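Jillville Home & Yard Board > Indoors > Decorating

Thread: How much pattern can one dining room take before guests say something

gravyboat_annie wrote:
We bought a house in September with a dining room the size of a generous closet. The previous owner painted it a color I can only describe as "dentist." I want wallpaper. I want a lot of wallpaper. I also own 4 sets of dishes, none of which are on speaking terms with each other, and a rug my aunt brought back from somewhere that she remembers differently every year.

My husband says pick one: walls, floor or plates. He says the eye needs a place to rest. I say the eye can rest in the hallway. Who is right? Please bear in mind that I started the thread.

Pellet_Stove_Pete wrote:
Your husband.

hexkey wrote:
Your husband, but only about the rug. Small rooms take big pattern better than large ones do. My sister papered a powder room in life-size herons and people go in there and stay.

marlow_t wrote:
Before anyone falls in love with a paper, what's under the dentist paint? If it's the same builder as the rest of the Plirnberg subdivision, you've got unprimed drywall, and whatever you hang will come off someday with the wall attached. Scrape a bit behind the door and look.

gravyboat_annie wrote:
marlow, we are in Plirnberg. I scraped behind the door. There is brown paper and then there is sadness.

marlow_t wrote:
That's the face of the drywall. Stop scraping. Oil-based primer, one coat, open the windows, let it sit overnight, then size it. Tritusora is what I use for the sizing. It smells like a wet library but it lets you slide the strips.

Pellet_Stove_Pete wrote:
Or you could paint it white and eat dinner.

hexkey wrote:
Pete has had the same white dining room for as long as I've been on this board and posts in every wallpaper thread. I think Pete wants wallpaper.

Pellet_Stove_Pete wrote:
Pete wants people to price things first. We got a quote from Kinyua for the front room, paper and labor, and it was up to 2,000 depending on how much they'd have to fix underneath. For a room we sit in at Thanksgiving. I bought a gallon of eggshell and a sandwich.

benedito_rocha wrote:
Benedito Rocha here, I hang paper for a living, though not for Kinyua, so nobody accuse me of anything. That quote isn't crazy if the walls are bad. Prep takes longer than hanging on almost every job I do.

Annie, measure the drop and then ask for the pattern repeat before you order. A big formal design might repeat every couple of feet, and in a room with low ceilings you lose a chunk off every strip making it line up. People buy by square footage and then call me with one wall bare and the dye lot discontinued. Also decide where the top of the motif goes. If there's a vase or a bird or a cherub in it, you do not want his head in the crown molding.

gravyboat_annie wrote:
I had not considered the cherub's head. I'm now considering it constantly.

What about the mismatched plates, though? This was half my question and everyone has gone directly to drywall.

tallow_and_wick wrote:
Plates are furniture that gets washed. I say put the loudest ones on the table and let the walls complain. My mother-in-law has everything in one ivory pattern with a service for more people than she likes, and dinner there feels like waiting for test results.

hexkey wrote:
Disagree a little. Mixed plates work if the rims share a color. If everything has some blue-green in it you can get away with anything in the middle. If the rims fight too, it looks like a yard sale sat down to eat.

tallow_and_wick wrote:
I have sat down to eat at a yard sale. It was fine.

Pellet_Stove_Pete wrote:
White plates. You can see if they're clean.

marlow_t wrote:
Pete, go outside.

tallow_and_wick wrote:
Annie, for courage. A plate with an orange sunburst and red Chinese lettering (该吃饭了, more or less "time to eat"), and pink damask with urns over a gray marble pattern. 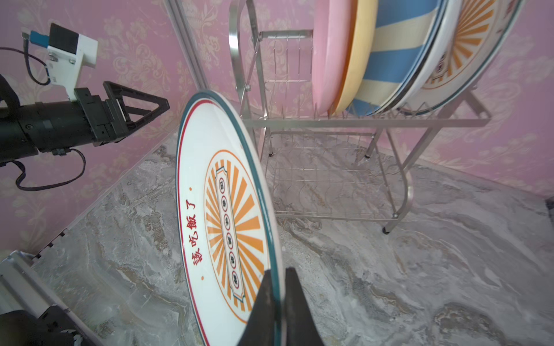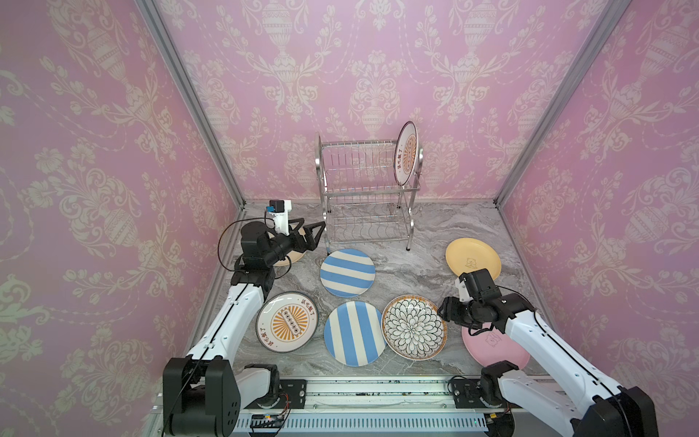 If your husband still wants a place to rest his eyes, he can close them, but I'd give him the curtains. Plain curtains, heavy ones, no trim. And do not buy new napkins to "pull it together." That's how people end up owning napkin rings.

gravyboat_annie wrote:
Oh, I love this. I read him the lettering and he said that at least the plate has a point of view.

hexkey wrote:
I take back the yard sale remark. I don't take back the rug. A rug under a dining table is a crumb bank, whatever pattern it is, and you will be in there with tweezers.

Pellet_Stove_Pete wrote:
Pink is a lot.

benedito_rocha wrote:
Pink is what I hang most of, Pete. Pink and that dark green everybody wanted last year. By candlelight it makes people look like they slept. Annie, if you do go with urns or anything that stands upright, bring a plumb line and don't trust the corners. Start behind the door so the mismatch ends up where you've already scraped. And order 3 extra rolls, because your first strip is going in the trash. Mine still does if the phone rings.

gravyboat_annie wrote:
OK. Primer is bought. Samples are taped up next to the window and I've been visiting them with a cup of coffee like they're in the hospital. Down to two: one with urns and one with pheasants. He prefers the pheasants because they are "looking at something else." Rug is going in the upstairs hall, hexkey, you win that one.

marlow_t wrote:
Look at them after dark with the lamp on before you order. And all 4 walls or just the one?

gravyboat_annie wrote:
All of them. I didn't come this far for an accent wall.

Pellet_Stove_Pete wrote:
What does the pheasant one cost per roll? Asking for the front room.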